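**The Bench at Clesuswood**

She had kept the bench for 3 years, and in August she said she would clear it. By the end of October she had moved one box of thread. The buyer in Olmedo wanted the quilt tops before the snow.

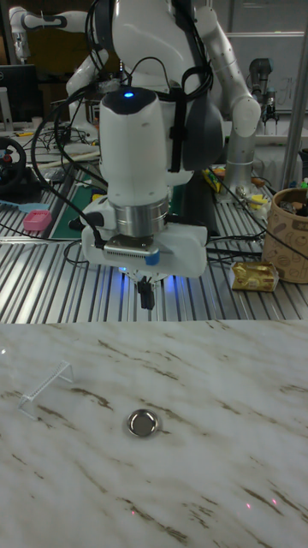

*The green mat, with the pink container near its edge.*

She wrote "mat, pink tub, cables" on the back of a receipt for 129 dollars. Then she crossed out cables. Those could stay.

The fabric was harder. Her aunt had dyed the yellow herself, and there was no more of it.

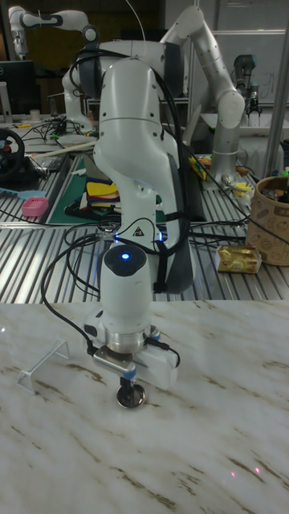
*Folded fabric on the mat, behind the marble top.*

She put the receipt in her coat and went to find a bag for the yellow.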